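Home Notes Projects About Contact

The planner that was right too late

Last updated: August 2022

Since May I have worked on one problem only, and I want to write it down before I forget the order of things. The problem is how two arms should share the space above one table when each of them has its own queue of tasks.

My first version was very simple. I kept a lock on the middle region, and an arm must hold the lock before it may enter. It was safe and it was terribly slow. The left arm would take the lock, think about its next grasp, and the right arm would stand and wait for a decision that had nothing to do with it.

Nahuel Herrera, who wrote most of our Plarilura scheduler, suggested that I reserve volumes in time instead. Each trajectory is cut into pieces of 50 milliseconds, and for each piece we store a simple capsule around every link. A new plan is checked against the capsules of the other arm and, if there is a conflict, it is delayed or bent a little. I liked this at once. On paper it is clean.

In practice the check took 115 milliseconds for a long reach, and the controller asks for an answer every 100. So the planner was right, but too late, and the arm stopped in the air with a timeout. I lost 12 days on this. I tried fewer capsules, then a coarser grid, and both made the arms shy of each other even when they were far apart.

The thing that helped was to sort the pieces first. Most of a trajectory happens on the arm's own side, where the other one cannot reach at all, and these pieces need no check.

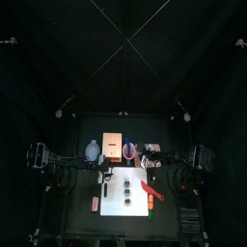
I compute the reachable part once, at start-up, and keep it as a small table of bits. After this change only the pieces near the centre line go to the full check, and the timeouts disappeared from my logs.

There is still an ugly case. If both arms want to place something in the middle, each can delay for the other, and then again, very politely, without end. For now I give priority to the arm whose task is older. Nahuel says this will starve the younger one when the queue is long — I think he is correct, but I have not yet seen it happen.

Next I will move the code from the Monti branch to Bromden, where the perception part already lives. The object poses come with a time stamp there, and I want to refuse any plan made from an old pose. How old is too old, I don't know yet.

3 comments 12 shares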